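The small pot comes back to the kitchen

My aunt Tegwen Price cooked for 11 people, yet her favourite pot held two eggs. 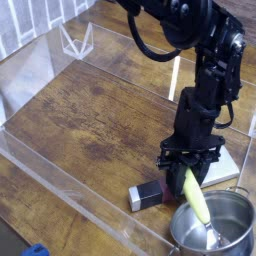
Which spoon suits a small steel pot?
A light one, with a plastic handle that stays cool.

I like a rolled rim - it pours more cleanly. 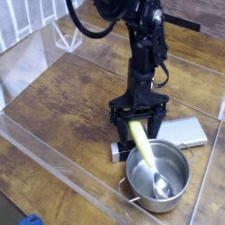

Photographs: Rhiannon Jenkins

Wire handles are a matter of taste. Tegwen held hers with a folded cloth, and she kept the same pot for 18 years.

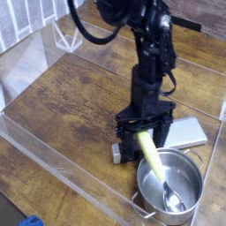
Pale green handle, polished steel.

She still makes her sauces in it.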